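Textiles and Everyday Life, Week 4: How Printed Cotton Got Into the Bedroom

Notes from January 31, 2018, tidied up a bit. I talk fast, so these cover the parts I skipped.

Last week we stopped at block printing. A quick recap, then. The carver cuts one block for each color, and the printer lines them up by eye, using small pins at the corners. Trilok Upadhyay's essay in your packet is very good on this, so please read it before the quiz (yes, all of it, even the part on gum and mordants).

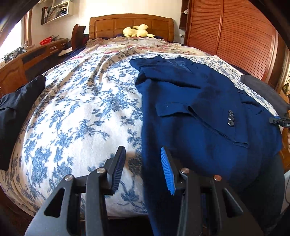 Blue has its own story. Indigo doesn't dissolve in water, so a printer can't just stamp it on the way you'd stamp a madder red. You either dip the whole cloth and protect the white parts with wax or paste, or you thicken the dye and work very fast before the air gets to it. Both are a pain! So when you see a bedspread like this one, blue leaves and branches packed close together on a cream ground, with a pinker band of flowers up toward the headboard, think about how much trouble that color pairing would have been for a hand printer. Today a rotary screen does it without fuss. The taste for it is old, though, and goes back to the painted Indian cottons that European buyers went wild for in the 1600s.

Those cottons were called chintz, and they were so popular that France banned them in 1686 and England followed with its own laws. People wore them anyway. I love this part of the course — there's nothing like a ban to show you what people wanted. 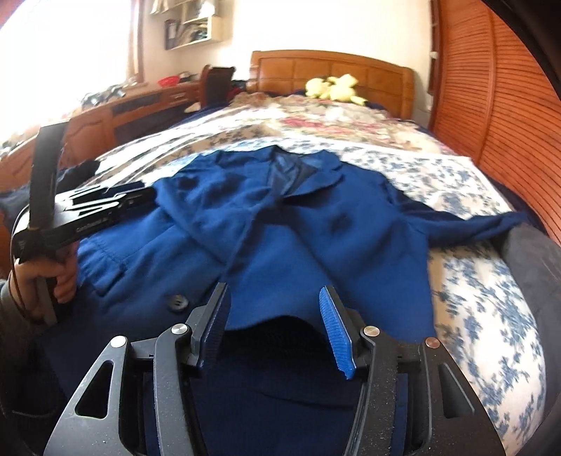

Blue blazer laid out on a floral bedspread.

Which brings us to plain against patterned. Girish Mishra argues that solid dark cloth came to mean business and print came to mean home, and that the split was mostly settled by the time factory cloth got cheap. Jitendra Garg thinks that's far too neat. I lean toward Garg, but I go back and forth, and I'd like to hear you fight it out in section.

For next time: read Mishra, then Garg, in that order. Bring one printed fabric from home, any size, and look at the back of it first. The response paper is 700 words and is due in February. Office hours are in room 165.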